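Does adding wrist cameras really help, or am I fooling myself?

Asked by Kianoush Kermani, 27 Nov 2023

I train imitation policies on a two-armed robot at Stonton. The task is pumpkin to bowl and back out again, so my parents are very proud. With the head camera alone I get 62 percent success. Add the wrist cameras and it goes up, but the two models were trained on different demos, so I don't trust it. Typical head view:

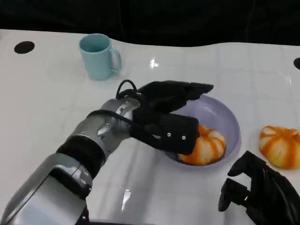 Answer 1 (accepted)

Different demos, different result, no surprise there. Record all the cameras every time, then train twice on the same 2000 episodes and hide the wrist streams from one model. Same seeds, same number of steps. We did this on the Hindstead setup and most of the gain was in the last bit of the approach, where the hand blocks the head view of whatever it is about to grab. Also look at what the wrist view contains. Ours is largely gripper, with a plate and a cup if you're lucky, and the policy still likes it. 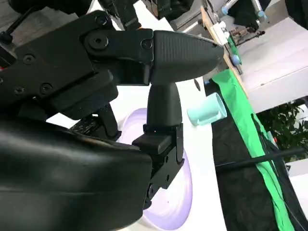
Rostam Rezaei: Did you randomize the start positions? With fixed starts the head-only model can just memorize the path, and then you have measured nothing at great expense.

Yes, we randomized. I learned that one in March, the slow way.

Check the frames at the moment of contact too. If the fingertips and the thing between them aren't both in view, move the mount before you collect more.

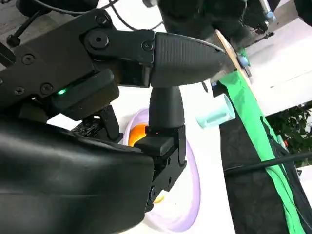
Wrist view, fingertips on the stick.

Answer 2

Just collect more data. We went from 800 demos to nearly 2000 and stopped arguing about cameras.

Answer 3

Answer 2 works if someone else is paying the operators. One thing to add to Answer 1: score placing separately from grasping. Our head-only policy at Asadi was fine once it was holding something, since the head camera sees the hand and the plate together.

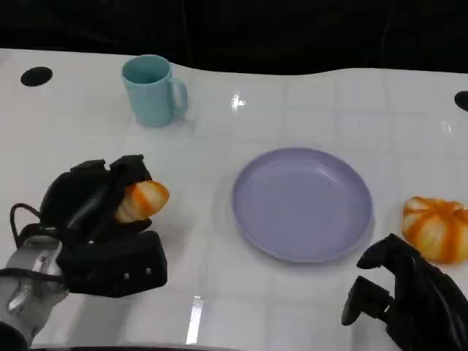
Lump both stages into one success rate and the wrist cameras look like a small help everywhere, when for us they were a big help at the grasp and dead weight after it. Report them as two numbers and give the trial count for each. I use the Brindell logging scripts for this – they're ugly, and the time stamps drift if you leave them running over lunch.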